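Fonik cricket scoring app, two months in

I started using Fonik in October to score our indoor league matches, and it has mostly replaced the paper book. Ball entry takes one tap. Wides and no-balls take 2, and undo works back through the last 12 deliveries.

The run rate chart is clear and updates between balls. Fixing a wrong batter at the end of an over is slower than it should be — you have to reopen the whole innings. Romain Besson scored the Huet game on it with no training and had no trouble.

It held 400 saved scorecards without slowing down. Exporting to a spreadsheet drops the fall of wickets, so write those down. I would still pick it over Clornum for club cricket. 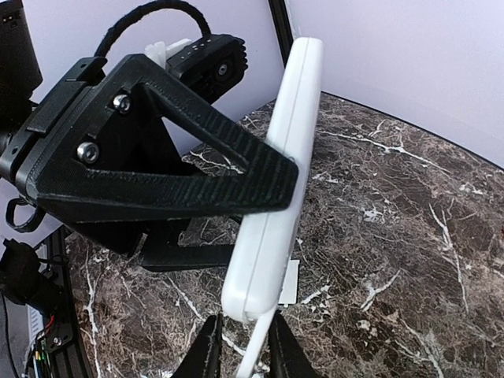
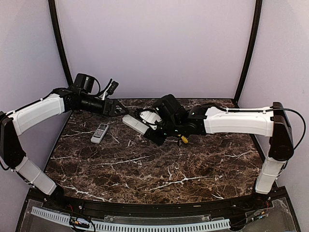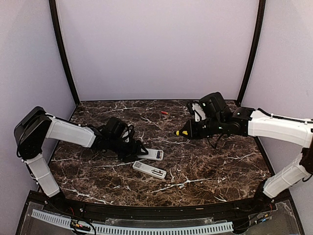 Last two pictures: the brown marble-patterned tabletop.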